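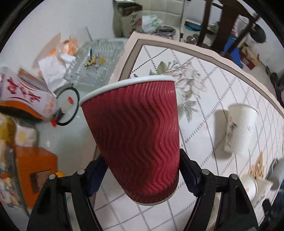
Coffee with Anoma Thambiah, who mends other people's jumpers

I'd been meaning to talk to Anoma since August, when she darned the elbow of my favourite grey cardigan so well that I spent ten minutes looking for the hole. We finally sat down at Mutiso, the little café on the corner near her flat, and she'd brought her knitting (of course she had!).

She learned from an aunt at 13, mostly under protest. "I wanted to be outside on my bike," she told me. "My aunt had me unpicking the same sock over and over. I was furious. I can still see that sock — mustard, horrible colour."

These days she has 32 pieces waiting in the spare room, each in a pillowcase with a note pinned on. I asked whether that ever gets on top of her and she laughed so loudly that the next table looked over. "Every week. I tell people it'll be a month and they say fine, and then they ring after a fortnight."

We got onto moths, as you do. Anoma puts anything suspicious in the freezer, which her flatmate Elaheh Alipour has learned to live with. "She went looking for peas once and found a cashmere vest. She was very good about it."

What I really wanted to know was whether I could do it myself. Anoma thinks so, as long as I start on something I don't love. "Get an old sock, get wool a bit thinner than you think you need, and don't pull. Everyone pulls. You end up with a little puckered belly button."

She's fond of visible mending too, the bright patches and mismatched colours, though she says some customers still go pale when she suggests it. One man turned down orange, then came back for it 3 weeks later and now wants the other elbow done to match.

By then we were both on our second coffee and she'd finished most of a sleeve without once looking down. She takes new work again after the pile shrinks a bit, so be patient with her, and please wash things first. "Put that in," she said. "Put that in twice."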